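Rorbridge Robotics Club
Arm Bench Guide
Section 4: Setting up a pick-and-place run

Revised Jul 12, 2023 by Roxana Sima. Replaces the June sheet.

This section covers the table task for the Findby round. Read Section 3 (power and emergency stop) first. Two members must be present whenever the arm is powered, one at the keyboard and one at the stop button.

4.1 Before you switch on

1. Wipe the table and let it dry. The finish is glossy and the overhead lights reflect in it, so turn off the row nearest the window.
2. Check that the arm's cables hang free and are not caught between the joints.
3. Look at the marker on the front of the gripper. If a corner has lifted, replace it from the envelope in the drawer. Do not tape over it, as shiny tape stops the marker being read.
4. Open the session log and write down both names and the name of the program you intend to run.

CAUTION: Keep hands, sleeves and lanyards off the table once the power light is on. The arm can move when the software connects.

4.2 Homing

5. Switch on at the wall, then at the controller.
6. Start Werotis and choose Connect. Wait for all the joints to show green.
7. Choose Home. The arm rises to its rest position.
8. If the arm stops before it gets there, press Stop, switch off at the controller and go back to step 5. Do not push the arm by hand while it is powered.

Note: The shoulder encoder should read 2,397 at home. If it reads anything else, run the calibration in Section 6 before you go on.

4.3 Placing the objects

9. Put the pot at the back of the table, against the partition, with the open side up.
10. Stand the red object in the middle of the table, towards the back, at a slant. Leave the front of the table clear.
11. Check that nothing else red is on the table. The colour filter will pick it up.

4.4 First approach

12. Set the speed to 26 per cent. Higher speeds are for recorded runs only.
13. Set the wait time to 300 milliseconds.
14. Load the Morikawa approach file and choose Step. The program now moves one stage each time you press the space bar.
15. Bring the gripper down with the fingers closed, to the left of the red object. Stop when the tip is at table height.
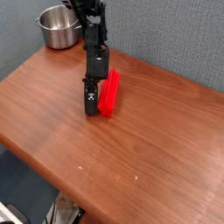

16. Crouch so that your eyes are level with the table, and check the tip height from the side. A sheet of printer paper should slide under the tip with a slight drag. Press Stop before you put the paper in.
17. If the paper will not go under, raise the tip by one step in the height box and try again. If it goes under with no drag, lower it by one step.
18. Save the height under your own initials. Do not overwrite the team file.

CAUTION: Never lower the tip by more than one step at a time. The arm does not sense the table and will keep pressing.

4.5 If something goes wrong

Object knocked over: press Stop, raise the arm, switch off at the controller, then stand the object up again.
Marker not found: check the lights, then the marker, then the camera cable, in that order.
Gripper will not open: close Werotis and start again from step 6.

Write any fault in the log, including ones you fixed yourself. Shutting down is covered in Section 5.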